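Teaching your arm to reach into a deep bin (without wrecking the bin)

I've been showing my arm how to pick things out of containers since August, and bins are where I made the most mistakes, so let me save you a few evenings! I drive mine with the Rarkier leader handle and record in Teltum, but any setup where you steer one arm and another one copies you should work the same way.

Before you record anything, do a dry run. Move the follower over the bin, go down slowly, and come back up. If your wrist is twisted funny on the handle at the bottom, fix it now (I shift my chair, low tech but it works). You're going to repeat this move a lot.

Now for the demos:

Start each one from the same spot above the bin. I save mine as a home pose.

Go straight down. Coming in at a slant looks cool and then your elbow joint meets the rim.

Pause for a beat before you close the fingers, then close them in one go. If you fiddle, the robot learns to fiddle.

Lift until you're well clear of the rim before you move sideways. My first 62 demos skipped this and I threw out every one of them.

Move the object after each take. Middle, corners, up against a wall, all of it. I stop at 200 good takes for one object, in sets of 5 so my hand gets a rest.
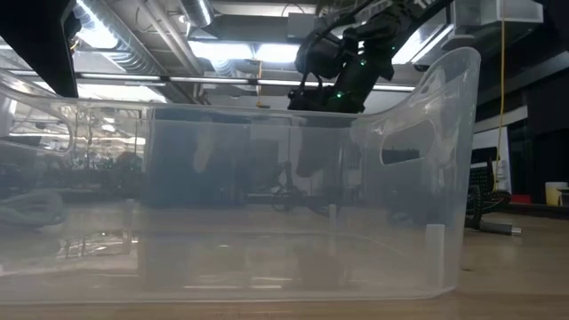 Clear bins are their own little adventure, and I'd practice on a solid one first. Cameras get confused by the plastic, and so do I after an hour on the handle. With a small white cylinder standing near the end wall, like mine, you're looking at it through milky plastic with the whole lab showing behind, so steer from the overhead view if you have one. I start with the gripper just over the rim, fingers down, and only then look for the object.

When you're done, replay a few takes at half speed before you train. Delete any where you bumped a wall, even a tiny bump. Next up I'll try two objects in the same bin!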